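The Quiet Return of the Small Comedy

By Siham Haddadin
October 21, 2022

Nine weeks in one theater. No stars, no talking animals, no third-act car chase. Ekance, the second feature from writer-director Nghĩa Kiều, was supposed to vanish by the weekend. It didn't. 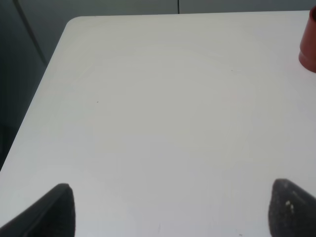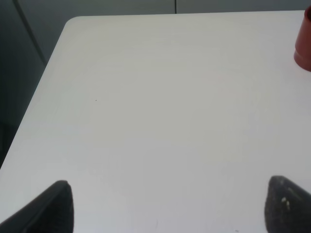
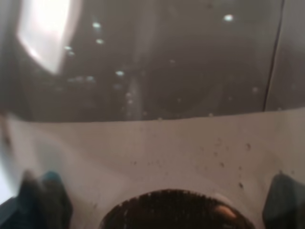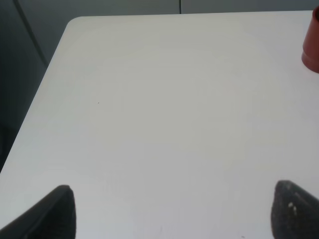 Two brothers, one bad map

The setup is thin. Tâm Đỗ and Phúc Văn play brothers who inherit a ferry and no passengers. They fight over the paint. They fight over lunch. Then a runaway bride (Nga Tăng, very funny, barely blinks) buys a one-way ticket and refuses to get off.

Kiều shot it in February on a lake that kept freezing. "We had 5 scenes with open water in the script," he says. "We kept one." You can feel the rewrites – whole chunks of the middle are just people waiting on a dock, and those are the best parts of the movie.

Mirow, the distributor, took it after a festival screening with 1,128 seats and over 900 people in them. Good number for a film with no trailer. There still isnt one, by the way.

Who's laughing

Older crowds mostly, at first. Then students. At the Wimetti, where it's still playing, the late show draws people who already know the lines. They shout the soup one.

Not everything lands. The wedding flashback drags, the score by Tamošiūnaitė gets loud when it should leave teh actors alone, and the last ten minutes want to make you cry a bit too hard. Tăng saves most of it with one look at a life jacket.

Next for Kiều – a heist picture, maybe. He's cagey. "Something with a roof," he says. "Indoors."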